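Handling cell at Skorkport returns to service after fixture overhaul 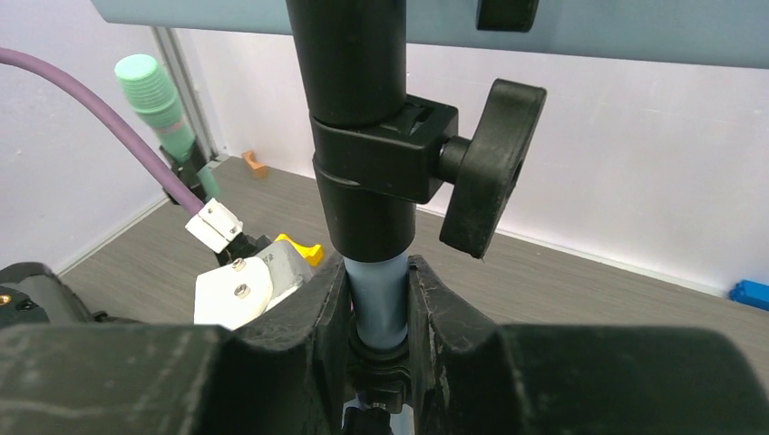 The robot handling cell at our Skorkport workshop returned to regular use on 2020-10-01, following a programme of maintenance led by Leszek Szulc of the Brostumov technical team. The cell had completed 2,663 cycles since its last full service in March, and operators had reported that grip positions were drifting over the course of longer runs.

Inspection traced the greater part of the drift to the clamp collars on the upright poles. Several had worked slightly loose, allowing the sleeves to settle by as much as 2 mm. Each collar has now been removed, cleaned and refitted, and the tightening knobs are to be checked by hand at the start of every shift. Operators are reminded that knobs should be firm to the hand - tools must not be used on them.

The gripper fingers were also examined. Scuffing along the edges was judged acceptable for the present, and a replacement pair has been ordered through Haltumus. Until it arrives, the fingers will be measured every 300 cycles and the readings entered in the cell log.

After refitting, the wrist camera was aligned afresh and the reference positions were taught again from the beginning. A trial of 415 grips was then carried out without a stoppage, and the cell was signed off for normal duty the same afternoon.

The same checks will be extended to the Pirihi cell in due course. Supervisors there are asked to forward their existing log sheets to Mr Szulc before the work is scheduled.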